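How I Get Old Jars Clean Enough to Use Again

I save every small jar that comes through my kitchen, which means I always have a row of cloudy ones waiting on the table. Spice jars are the worst! The powder cakes onto the glass and a quick rinse does nothing for it. So once the row gets silly, I clear an afternoon and do the whole lot.

Start with the lid off. Knock out whatever is loose, then fill the jar with hot tap water (not boiling, I've cracked two that way) and a spoonful of baking soda. Leave it for 40 minutes. I go fold laundry or something.

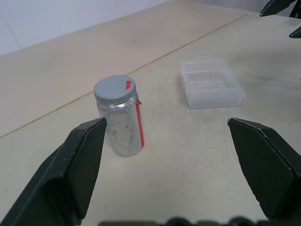

After the soak, pour in a little uncooked rice with a splash of the same water, screw the lid back on and shake like mad. The rice gets into the shoulder of the jar where my bottle brush won't go. Anything still stuck gets white vinegar overnight.

Lids with ridges need an old toothbrush and dish soap. Dry them upside down on a towel, and don't close the jars until morning or they'll smell musty, trust me.

Mine go into clear plastic boxes afterward so I can see what size I've got. The really scratched ones end up in the garage holding screws.

Related posts
Labels that peel off in one piece
29 things I keep in baby food jars
The Arosmont pantry shelf, one year on
My button drawer, finally sorted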